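Stacking frying pans without wrecking them

I have never bought the idea that every pan needs a felt protector. Tellusach sells 2 for more than I paid for my smaller pan, and I can't see what they do that a folded tea towel doesn't.

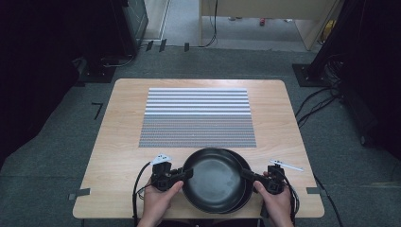
Worn patches get blamed on stacking far too readily. Scratches from a pan base can land anywhere. A faint grey patch in the middle of a black nonstick pan, like the one on the front pan, makes me suspect the hob and the spatula first. Turn the heat down before you go shopping.

Cloth between pans, heaviest at the bottom.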